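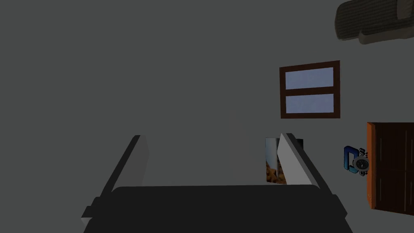

A simulated gripper, open, seen from its own camera. The room is turned sideways.

Testing Grippers on a Computer

A gripper is the part of a robot that holds things. A simple gripper has two fingers and a palm. The fingers move apart to open and move together to close.

Before a gripper is built, engineers can test it in a simulation. A simulation is a computer model of a room and everything in it. The computer works out how each part moves and what it touches. Then it draws the result.

At the Prirum workshop, Styliani Christodoulou compares two grippers. One is called Homden and the other is called Stimgate. Both have two fingers. The Homden fingers are stiff. The Stimgate fingers bend a little when they press on something.

What does the camera see?

The camera in this test is fixed to the robot's wrist. When the wrist turns, the camera turns with it. The gripper stays in the same part of the view, but the room seems to tip over. In the first picture the window, the seat and the cabinet all lie on their sides. The furniture did not fall. The camera was rotated.

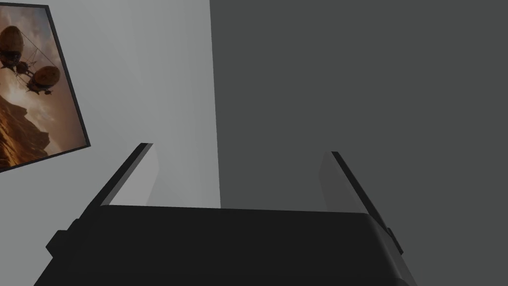

The same kind of view in another part of the room. The gap between the fingers is empty.

A wrist camera has one problem. The gripper blocks part of the view. Look at how much of the second picture is covered by the black housing. Anything behind it is hidden from the camera. A wide gripper hides more than a narrow one, so width goes on the score sheet too.

How is a test run?

Each gripper gets 2000 tries in the simulation. In each try it must pick up a block, lift it and hold it for 5 seconds. The block starts in one of 17 positions. The computer records three results: held, dropped or missed.

Both grippers must use the same positions and the same controller. The controller is the program that tells the motors what to do. If the controller changed as well, the test could not show which part made the difference.

Words to know

Housing: the outer case that covers the motor and gears.
Pad: the inner face of a finger, which touches the object.
Rotate: to turn.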